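Keeping the shared table in order

The large meeting room at the Furthorpe office was returned to general use in September, and I have since been responsible for the condition of its main table. Articles left there overnight had become a regular inconvenience to the first group of the morning.

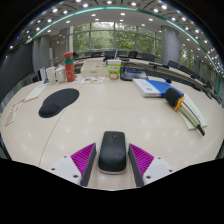

My practice is to begin with the computer accessories. The mouse and its pad are kept together, and papers are gathered into a single pile before anything is wiped. Drinking vessels are taken to the kitchen on the second floor. The Callness booking sheet allows 11 minutes between meetings, and the work fits within that period if it is started promptly.

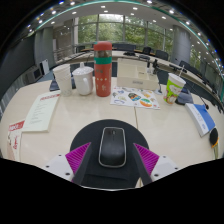
Mouse, cups and red thermos at the main table.

Personal bottles are a separate matter. They are placed on the shelf by the door, where owners may collect them until 6 p.m. Leaflets and stickers are retained for one week. 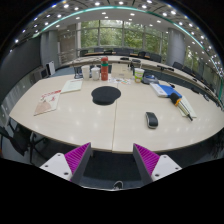 Folders and booklets are returned to the department concerned. The Aoun project team has asked that its papers be left in their existing order, and this request is observed.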